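Arm lets go of thin shirts at hanger step

Posted by kilcombe_shed
Two-arm cell, shirts onto hangers. After 200 cycles the grip slips on thin cotton. Is it the pads or the force setting?

Leonie Fankhauser
Pads first. Look at the fingertips for nicks and wipe them with alcohol. Then tie the cables back so they don't tug the wrist.

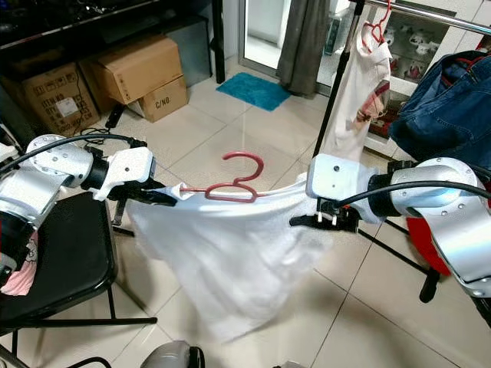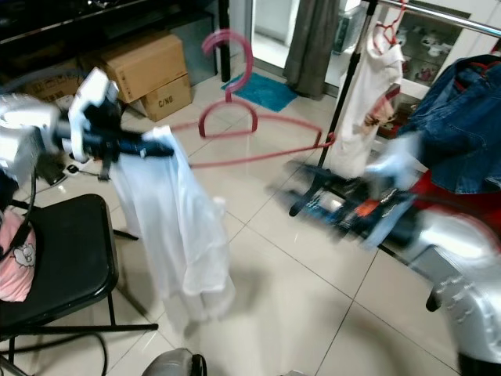
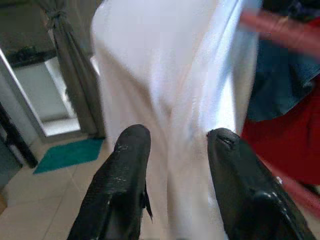
If it still slips, raise the force one step and run 74 cycles before changing anything else.

grotstead159
Mine was a bad pad. Swapped it, fine now.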